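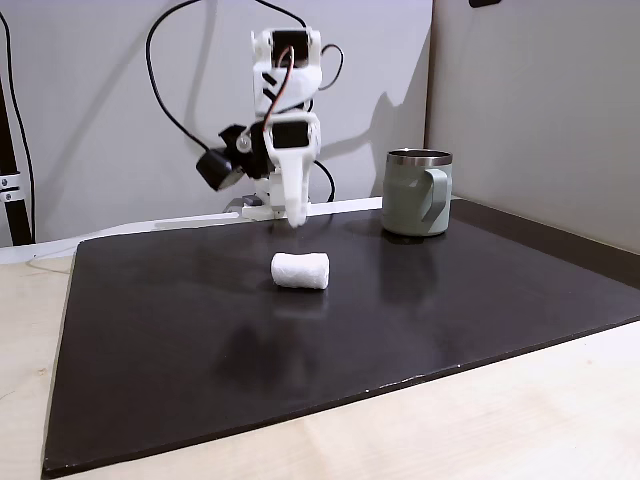

We went to the Drovard open day in October to get prices for the small arm we want to put in next year's budget. Dement had sent us a quote by e-mail, but we wanted to see one on a bench before asking for money. The arms there are 3D-printed in white plastic with small black servo motors, and the mount clamps to the back edge of the board, so there is no drilling. That takes one line off our list. The cables are another matter. They hang in loops outside the arm, and I have added 45 dollars per station for clips and sleeves.

The arm itself is $700. Spare servos are $52 each, and the man at the desk suggested keeping two on the shelf. Printed parts can be ordered or made in house. We have a printer at the Trekow site, so I left those out.

Delivery is 12 weeks. If we want the arms running by July, the order has to go in before the end of March.

After lunch there was a talk on service contracts. It ran long and was mostly meant for larger buyers. Escobar sells a contract that covers this size of arm, but they would not give a price without a site visit. I asked for one in November.

Still open: whether we buy the boards or use our own tables, who pays for training, and whether the second station can wait a year. I would start with one. Parking was free and the coffee was fine. The price sheets are in the shared folder under Equipment.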